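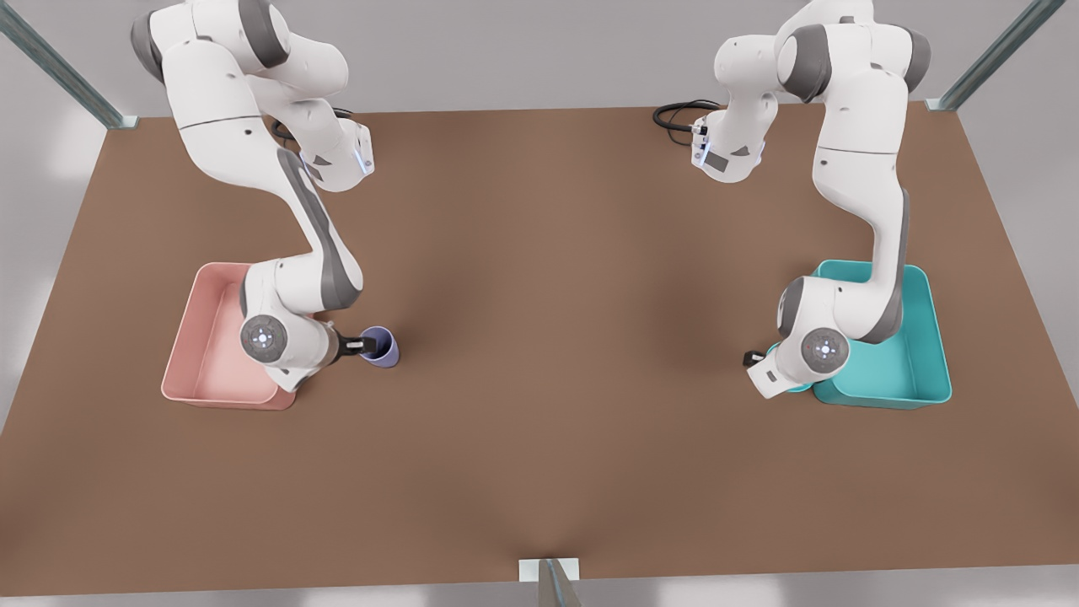
Modis render, two-bin cup task. Cup in the right gripper, left arm idle.

Modis two-arm scene pack: worth the seat price?
Posted by slewrate, Monday

I have been evaluating the Modis scene pack from Vultalden for the past month and would like to compare notes before the trial seat expires. The price is 300 dollars per seat, perpetual, with one year of updates. The render at the top is from the cup task at my default settings. It has two white arms mounted on the far side of the table, a pink bin under the right one, a teal bin under the left one, and a small purple cup. The task is to put the cup in whichever bin the instruction names.

Setup: one workstation, 8 environments in parallel, stock physics settings, stock lighting. I ran 500 episodes with our existing pick policy, no fine-tuning on Modis assets. It failed 56 of them by the pack's own success check.

What I like:

Install is one archive and one config file. The arm models loaded without edits. Joint limits match what the documentation says.

Shadows are soft and stable between runs, which matters to us for the image encoder. The shading on the tabletop has some variation in it, so the brown surface does not come through as one flat value.

Reset is fast. I did not see a single hung environment.

What I do not like:

The default camera looks steeply down from the near side, and the right forearm and wrist cover a good part of the pink bin for much of the approach. The teal bin has the same problem on its inner half when the left arm is parked over it. There is a second camera preset, but it is wrist-mounted only. I would expect a side view at this price.

The success check is a bounding volume on the bin. A cup resting on the rim can count as a success if its origin is inside the volume. I found this by watching episodes, so my failure count is probably low.

Questions for anyone with a paid seat: does the update channel deliver anything useful, and has anyone replaced the success check?

gripforce
Posted Monday

Paid seat here, second year. I did not renew updates. The one update I received changed the default friction on the finger pads and broke comparison with all my earlier runs. It was in the release notes, on one line, under "misc". If you buy it, pin the version.

On the success check, yes. Replace it with a test that the gripper is open, the cup velocity is under a threshold, and the lowest point of the cup is below the rim height. It took an afternoon. The bin mesh has slightly flared walls and the collision mesh does not, so measure rim height from the visual mesh or you will be off by a few millimeters.

nullspace_b
Posted Monday

I disagree about the camera. An overhead view with the arm in the way is what you get on a real table. If your policy cannot handle half a bin being hidden, a side camera in simulation will hide that from you until deployment. We run the default view on purpose.

I also do not see 300 as expensive. We pay more than that for a set of finger pads.

slewrate
Posted Monday

Our physical cell has a side camera. I am asking for the simulation to match the hardware I have. Adding my own camera is possible, but the pack randomizes camera pose through its own module and a camera added by hand is not picked up by it.

nullspace_b
Posted Monday

It is picked up if you register it in the sensor list before the scene is built. After the build it is ignored silently. I agree that it should throw a warning.

slewrate
Posted Monday

That worked. Thank you. It was not in the documentation I have, which is the PDF shipped with the trial.

ohmic
Posted Tuesday morning

Which gripper model are you using? The pack ships with a generic one, black fingers, and there is an add-on from Begum with a compliant pad model. I tested both on thin-walled objects. With the generic fingers the cup is held rigidly as soon as both contacts register, and it does not slip at any wrist speed I tried. That is too generous. With the Begum add-on you get slip at high acceleration, but simulation time goes up enough that I dropped from 8 environments to four on the same card.

For a cup task I would not trust a result from the generic gripper. Your 56 failures are likely all approach errors and missed placements, with no drops in transit. Is that what you see?

slewrate
Posted Tuesday

Generic gripper. I sorted the failures last night. Most are wrong bin or a miss on the approach. There are no drops after lift, which agrees with what you describe. I had read that as a good sign.

gripforce
Posted Tuesday

The Begum add-on is a separate license and it checks in with a server at startup. On an isolated network it will not start. Ask about that before buying. Vultalden support told me it was a Begum matter, and Begum support told me to upgrade Modis.

ohmic
Posted Tuesday

There is an offline key now. You have to request it. Mine arrived in two days.

tablesaw_ops
Posted Tuesday

A different view from the integration side. We bought Modis because we already had the Vavby bench frame and the pack includes a layout with posts at the corners. The layout does not match the bench as delivered. Post positions are correct at the far corners. The near post sits on the center line in the Modis layout, and on our bench there is no near post in that position. It has no effect on the cup task. It does affect anything that comes close to the front edge, because the planner treats it as an obstacle and routes around it.

You can delete it from the scene file. Search for the plate, the post is its parent.

nullspace_b
Posted Tuesday

The near post is a fixture for a camera or a light on one version of the bench. Ours has it. I would leave it in unless you have measured your own.

tablesaw_ops
Posted Tuesday

We measured. I am saying the layout should state which version of the bench it represents. We lost a day to a planner that refused a straight path over empty table.

slewrate
Posted Tuesday

One more item for people using both arms. In the cup task as shipped, the left arm does nothing when the cup starts on the right side and the target is pink. It hangs over the teal bin with the gripper open to the controller but no command sent. Our policy reads joint state from both arms, and the idle arm drifts slightly under gravity compensation over a long episode. The drift is small, but it showed up as noise in the state vector. Has anyone locked it?

ohmic
Posted Tuesday

Set a hold command at the reset pose. Do not lock the joints in the scene file. Locked joints are removed from the state vector and your dimensions will change.

I would also question the task design. If the instruction can name either bin, the interesting case is a handover, and the pack has no handover variant. You are paying for two arms and testing one at a time.

gripforce
Posted Tuesday

Handover is in the paid tasks. It is not in the trial. It works with the generic gripper and fails often with the Begum pads, for the slip reason you gave. I consider the second result the useful one.

nullspace_b
Posted Tuesday

Agree with gripforce on that, at least.

slewrate
Posted Wednesday, edited

Status after the changes: side camera registered before build, success check replaced as gripforce described, hold command on the idle arm, version pinned. I have not rerun the full 500 yet. On a short run the new check rejected several episodes that the old one passed, all of them with the cup tilted on the rim.

I am going to buy one seat and skip the update year. The Begum license will wait until I have the offline key terms in writing. If anyone has a bin collision mesh with the flare modeled, I would take a copy.

tablesaw_ops
Posted Wednesday

I have one for the pink bin only. The teal one uses a different scale factor, so check it before you reuse the mesh. Sending it by message.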